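Slide 6: Repair intake at the Varnville depot

Open with the backlog: over 200 desktops waiting in October. Otakar Šimko's sort rule cut handling to 2 passes, test then strip.

Stress labeling. Untagged units go back to the Nakley shelf, no exceptions. Mention the Setis log only if asked.

Power supplies: load test at 100 percent before reuse. Boards: check the socket pins under a lamp before fitting a processor. Bent pins, set aside for Emília Ševčík.

Pause for questions, then costs.
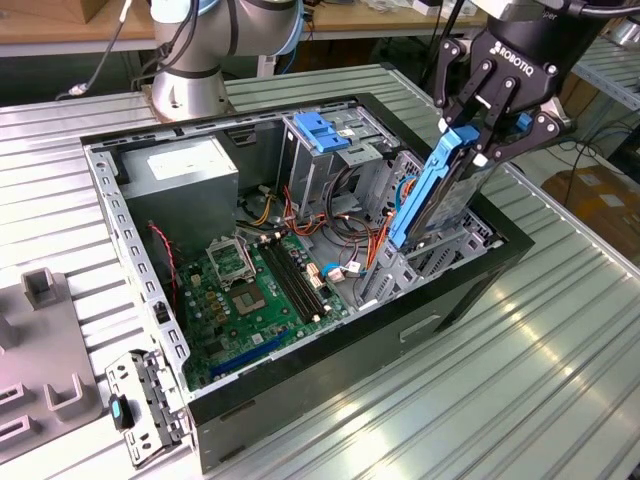

Tower case on its side, panel off, CPU socket open.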